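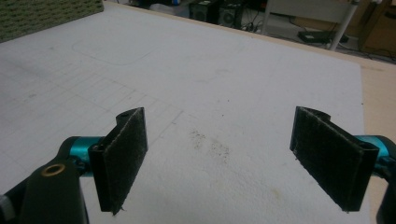

2019-05-10, foam board bench

Layout for the Pritley tray, second attempt. Grid goes on in pencil, light, so it can be rubbed out later. I pressed so lightly that I spent ten minutes tilting the lamp to find my own lines. Viola says to use the 2H. I was using the 2H.

Outer spacing is 187 mm, inner 461 mm, both from Corrado's drawing. His drawing also says 200 in one corner with an arrow pointing at nothing. Asked him. He looked at it for a while and said "that's old."

Rounded rectangle is the cutout for the lid. Corner radius traced off a jar cap because the radius gauge is on loan to Ermanno, where it has been since March. Jar cap returned to kitchen same day, let the record show.

Dark specks near the middle of the board: don't rub them with a thumb. It turns dust into a drawing. Soft brush first, then the kneaded eraser, and if it still shows it goes on the underside and we all agree it was the underside from the start.

Still to do:
new blade before any cutting, the Rovetti ones snap cleaner
dry fit with Lovely's insert
ask Nazareno if the lid is glued or pinned
get the radius gauge back

Board stays flat on the table over the weekend. No mugs on it.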